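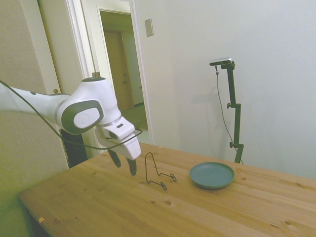 Progress report: Odance student robotics project
To: Setareh Ansari, Tratanetti Fund
From: Manouchehr Bakhtiari, faculty adviser
June 11, 2021
Grant no. 3711

Dear Setareh,

You asked for a report that was shorter than the last one and contained fewer apologies. I can promise the first.

Where we are

When I wrote in May, the team had just given up on cups. The proposal said the arm would set a table, and the students took this to mean the whole table, including napkins. We have since had a frank talk about napkins. The task for the rest of the term is to put a plate on a wire plate stand and leave it there. Everyone agreed this was a modest goal, and everyone has been humbled by it since.

The trouble is the stand. It is one thin piece of bent wire, painted the one color the depth camera likes least. From some angles the software sees a stand, from others it sees a table with a scratch on it. Golshifteh Tehrani has taken over the vision work and now has the camera mounted on an adjustable pole behind the table, looking down at the work. She tried the students' first choice of position, which was wherever the clamp happened to be, and then a good many better ones. The shared log now has an entry about the clamp knobs that I won't quote in a report to a funder.

The plate is the easier half, or was supposed to be. Lying flat, it offers the gripper a shallow rim and not much else. Vichien Intarasuk's approach is to come down over the near edge with the fingers slightly open, close on the rim, tilt, and lift. On the last full day of testing we ran 200 attempts. The plate left the table in most of them. It arrived on the stand in far fewer, and Vichien would like it noted that a plate leaning on the stand's feet was scored as a failure at his own insistence. I have noted it.

What went wrong

We lost 2 weeks to a cable. The one that runs along the arm was tied down so neatly that the wrist could not turn through its full range, and the controller stopped with an error message that pointed to something else entirely. Sevim Dursun found the cause after the rest of us had reinstalled nearly everything. The cable now hangs with plenty of slack. It looks worse and works fine, and I have stopped asking people to tidy it.

We have also broken plates. The original set was stoneware from my own kitchen, a decision I made without consulting my household. We now buy cheap replacements, and you will find them in the budget under "consumables."

Money

Spending is within the approved total. The line for the gripper fingers from Faltetti came in under budget, and I would like to move the difference to the equipment line to pay for a second camera mount. Please let me know if that needs a form. I assume it needs a form.

Students

The team stands at four. One member left for a summer job and was replaced by Sevim, who came to us from the theater crew and is the only person in the group who labels things. They meet after class and keep a shared log, which is thorough on the subject of whose turn it was to charge the laptop and is improving on the subject of robots.

Next

The Omerović student showcase is the deadline that matters. Before then we need the arm to find the stand after someone has moved it, since the judges will certainly move it. Golshifteh is collecting views of the stand in different spots on the table, and Vichien is rewriting the release so that the fingers open before the arm backs away. The order of those two steps had been a matter of opinion.

I'll send the test log and the receipts separately.

Manouchehr Bakhtiari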